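A morning at the Dinsa open day, 27 March 2019

I got to Dinsa a little before the doors opened, which meant standing in the parking lot with a paper cup of coffee and a map that turned out to be last year's.

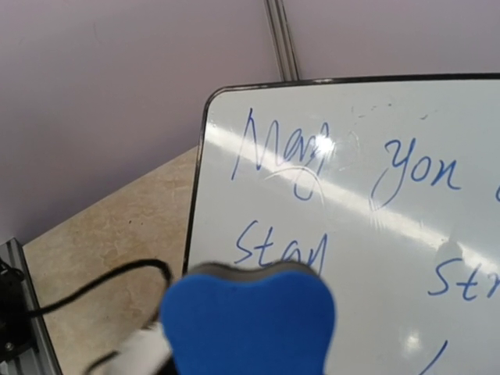

The map had the paper goods hall on the left side of the building. It has since moved to the back, past the loading dock, so I saw the board workshop first.

Dinsa makes whiteboards, erasers and desk supplies for schools and small offices. Most of it goes out under the Clindulon name. The open day is held once a year and there is no charge, but you need to sign in at the front desk and wear the sticker they give you. Mine fell off twice.

Sosina Nigatu took our group through the board workshop. She has worked there for 14 years, first in packing and now in quality checks. The sheets come in flat, are cut to size, and then go to a long bench where the frames are put on. The corners are the slow part. A rounded corner has to meet the frame all the way along or it catches on sleeves, and she ran her thumb along several to show us how they check.

She also talked about glare, a complaint they get from schools. A glossy surface wipes easily but throws back the ceiling lights, and someone sitting at the wrong angle loses half a sentence. Her advice was to hang the board first with a helper holding it, sit down in the farthest chair, and only then drill.

The part I had come for was erasing. We have an old board at home that never comes clean, and I asked why. Ink left on for weeks is harder to lift, she said, and an eraser full of old marker dust mostly moves it somewhere else. They sell felt ones and a washable cloth called the Coka. I bought two of the cloths.

Lunch was in the canteen, soup or a cheese roll. The room seats 100 and was full by noon - go early, or bring a sandwich and eat outside. I shared a table with a couple who had driven 46 miles and were mostly interested in the envelopes.

The afternoon talk was by a visitor from Drarnamico, a firm that fits out classrooms. It ran long, and the slides were hard to read from the back. I left before the questions.

The factory shop is by the exit and takes cards. Seconds are stacked against the wall with the fault marked on tape. Parking is free, but the lower lot floods in heavy rain, so use the upper one. There is a smaller sale in August, without the tour.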